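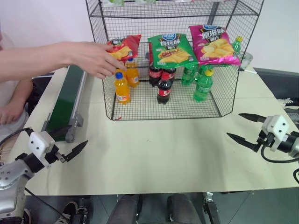
Notebook, shelf restock cell, January

Bench 2, Dunmore site. Started 8:40, coffee first. Writing this as I go so sorry for the state of it.

Where we are

Statimia wants to know by end of month whether the arms can take the restock work off the evening crew. Small format racks only, snacks and drinks. Drukorstead is the store they picked for the first install, if there is one. So: bench rack, bags on the middle level, bottles on the bottom, short conveyor on the left to bring stock in. Two arms. Same as last week except the belt moved closer to the rack.

Belt move was the crew's idea btw, not ours. Two of the restockers came over from Drukorstead for a half day and the first thing one said was why is the stuff coming from so far away. Fair. Every reach from the old position had the left arm stretched out and slow.

Rack notes

Side panels angle out. Good for people, you can get your hand in from the side. Less good for us, the right arm wants to come in square and the panel is where the elbow would like to be. Planner finds a way around but it's an ugly path. Look at approach angle again, try coming from the front and lower.

Bottles are grouped by type, orange / cola / green, front ones standing in front of the rear ones. Rear cola caps sit up behind the green bag so from the head camera the cap is just gone. Detector then guesses. Do NOT let it guess, have it say "not visible" and move on. Put this in as a rule before lunch.

Bags: they lean. The right hand one tilts more than the others. A person straightens a bag without thinking, one push with the fingertips. We have no "push" in the skill list, only pick and place. So the arm picks up the whole bag to fix a lean that needed a nudge. Silly. Add nudge.

Bag color vs. bottle color, green bag and green bottles. Logged some mixups on labels, will go back through. Probaly a lighting thing, the bags are shiny.

10:15

Run log so far. Total picks on this rack since we started counting: 2746. Of those 506 flagged for a human look. Too many. Target from Statimia is to hit 3000 before we write anything up, so we get there this week if the left wrist cable behaves. Keep an eye on slack in it, it loops wide by the edge of the table. Rerouting is on my list and has been for a while.

Flag reasons, biggest first:
- cap hidden behind something
- bag slipped in the fingers
- hand in the workspace (arm stops, correct, but it logs as a fault and it shouldnt)
- timeout, no reason given, hate these

The third one is worth more thought. In the store there will ALWAYS be hands near the rack. Customers, crew. If every hand counts as a fault then the numbers look terrible and somebody upstairs reads it as the crew getting in the way of the robot. Wrong way round. Make it a separate category, call it "shared access" or something boring. Ask Skullex if their safety layer can send it as its own code, it's their software so they'd have to do it.

What the crew said

Writing these down before I forget, they matter more than the pick rate imo.

Bottom shelf is the bad one. Bottles are heavy, you're crouched, it's the end of a shift. They would happily hand over bottles tomorrow. Bags they don't care, bags are quick, one person said the bags are the restful part of the night.

So we've maybe been building it backwards. We started with bags for the gripper work. Bottles first for the install, bags stay with people. Propose this.

They also asked who fixes it at 9 pm when it jams. I said there'd be a support line. Long silence. They're right, it will be whoever is on shift, which means it's a new job on top of the old one and it should be in somebody's hours. Raised with Drukorstead, no answer yet. Raise again.

And rotation. Somebody still has to face up the shelf, check dates, pull torn bags. None of that is in our scope doc. If the pitch is "restock takes fewer people" then the date checks quietly land on whoever is left. Need a line on this in the report, a plain one.

Training: they'd rather learn on the bench here than from a video. Can do, bench is free after 3 most days. Half an hour each, stop button, clearing the belt, how to tell the arm to leave a slot alone.

1:30

Nudge skill stubbed. Works in sim. Not tried on real bags.

"Not visible" rule in. Need a fresh run to see if the flags drop.

Moved gripper open width up a touch for bottles. Fingers are pointed, fine for caps, I don't love them on the chip bags. Softer tips are on order??? check who ordered.

To do
- own code for hand in workspace (Skullex)
- bottles first proposal, one page, no slides
- jam duty hours, ask Drukorstead again
- left wrist cable
- pick up the red scrap off the rack base before next run
- right arm approach from front
- write down which belt position we ended up with, with a tape mark this time

Stopping at 4, rest tomorow.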